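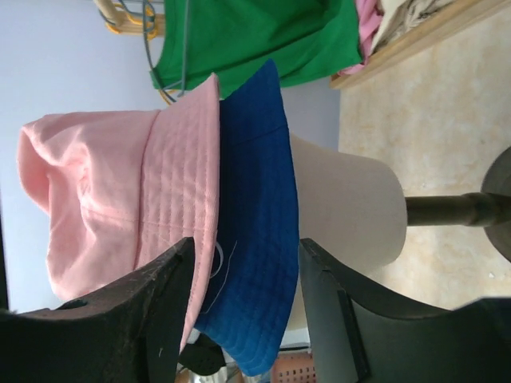 Shade Indoors and Out: A Study of Glare in Golurdale

Student Project Report
Submitted by Ok-hee Bang and Hiwot Woldemariam
Tuesday, September 7, 2021

Summary

This report examines how residents of Golurdale manage strong light in daily life, both outdoors in summer and indoors after dark. The project combined a short written survey, a set of walking observations along Esteves Street, and a comparison of lighting arrangements in the study rooms of Urnura Hall. The survey was returned by 200 residents. The findings suggest that most people give careful thought to heat and very little to glare, although glare was the more common complaint when both were mentioned to them directly.

Background

Light reaches the eye from a source, such as the sun or a bulb, and also by reflection from surfaces such as pavement, water, painted walls and paper. Glare occurs when one part of the field of view is so much brighter than the rest that seeing becomes tiring or difficult. It may be disabling, as when a low sun makes a road sign hard to read, or merely uncomfortable, as when an unshaded bulb hangs at the edge of vision during an evening of reading.

Golurdale is a suitable place for such a study. The town center was repaved in pale stone, and the older street trees along Esteves Street were removed before the replacement trees had grown. Shop windows on the north side face the sun for most of the day. Several shopkeepers told us that they lower their awnings in February as well as in summer, when the sun is low and shines directly across the counter.

Method

The survey was distributed on paper at the public library and at the Wirkon bus station. Respondents were asked where they noticed strong light, at what time of day, and what they did about it. They were also invited to write freely in a blank space at the end, and these remarks proved more useful than some of the fixed questions.

Walking observations were made on 12 days. On each occasion the same route was followed from the bus station to the river bridge and back, once in the morning and once in the late afternoon. We recorded the places where shade was available at walking height and the places where people tended to stop. Weather was noted, and rainy days were replaced.

Indoor observations were carried out in two study rooms at Urnura Hall. The first is lit only by ceiling fixtures. The second has the same fixtures and a set of shaded lamps that students may switch on and move as they wish. Students who used both rooms were asked to describe the difference in their own words.

Findings: Indoors

Students preferred the room with lamps for reading on paper and were divided about it for work on a screen. The most frequent remark about the ceiling fixtures was that they produced a bright patch on glossy pages. Lamps were moved often. Many students placed the lamp on the side opposite the writing hand so that the hand would not throw a shadow over the line being written.

The shade itself appears to matter a good deal. A fabric shade spreads the light over its whole surface and hides the bulb from a seated person. When the lower edge of the shade stands above eye level, the bulb comes back into view and much of the benefit is lost. We observed this repeatedly with tall lamps placed on high shelves. Cream and other light fabrics let more light through to the rest of the room, while dark fabrics send most of it up and down.

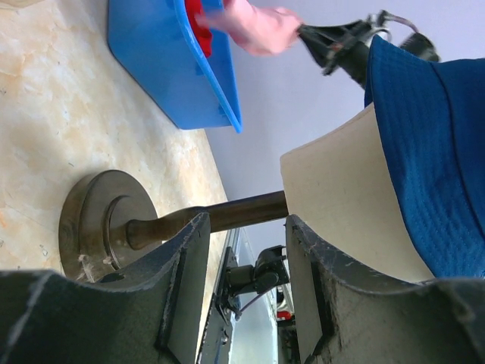

Findings: Outdoors

Of the 200 surveys returned, 37 named the river bridge as the most uncomfortable place in town. The bridge has no trees or awnings, and light arrives there from above and from the water. Respondents who crossed it daily described a range of habits, including walking on the side with the higher parapet, timing the crossing for a passing cloud, and reading a phone only after reaching the far bank.

The next most common complaint concerned the waiting area at the bus station. A roof is provided, but in the late afternoon the sun comes in beneath it and falls on the benches. Passengers stand behind the ticket machine or the end wall, and the benches remain largely unused until evening. Several respondents asked for a side screen, and one enclosed a careful drawing of how it might be attached.

Hats and sunglasses were the usual personal measures. Sunglasses were mentioned more often by drivers and hats more often by people on foot. A number of older residents remarked that they had worn a hat every day when young and had given up the practice without any particular decision.

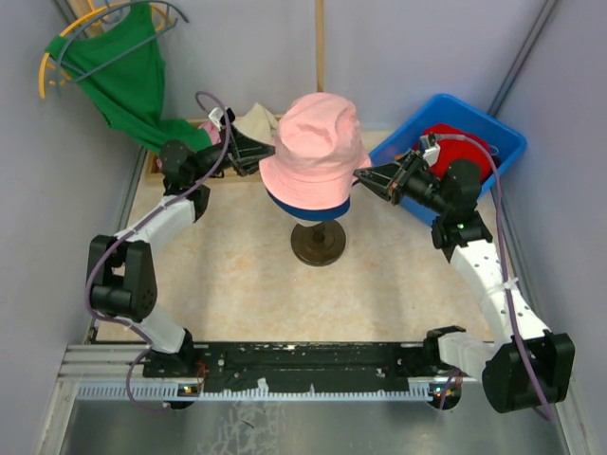

Personal shade depends chiefly on the shape of what is worn. A cap with a front bill protects the eyes of a person who faces the sun and does little for the ears or the back of the neck. A brim that continues all the way around gives some protection from every direction, which is useful to someone who turns often, such as a gardener or a parent at a playground. The pink bucket hat on its stand is of this kind, with a rounded crown and a wide brim. The color of the underside also deserves attention. A pale underside can reflect light from the pavement back toward the face, and a dark one, closer to the navy blue that shows below the pink brim, reflects less of it. Few respondents had considered this point when choosing a hat, and most named comfort and price first.

Limitations

The survey was offered in places that people reach on foot or by bus, and drivers are probably underrepresented. No light meter was available to us, so brightness is reported only as people described it. The indoor comparison involved a single building, and students who disliked both rooms would not have been present to say so.

Recommendations

We recommend that the town consider a side screen at the bus station before next summer, and that temporary fabric shade be tried at the center of the bridge. For Urnura Hall, we recommend that the lamps be kept on the tables and that a few be moved to the first room. The survey form should be shortened before it is used again. Question 2, on the time of day, was often left blank and should be replaced by a simple table.

Acknowledgments

The authors thank the library staff for the use of the front desk and the shopkeepers of Esteves Street for their patience.

This site uses cookies to improve your experience. By continuing to browse, you agree to our use of cookies. Accept | Learn more

© 2021 Urnura Hall Student Projects. All rights reserved. | Contact | Back to top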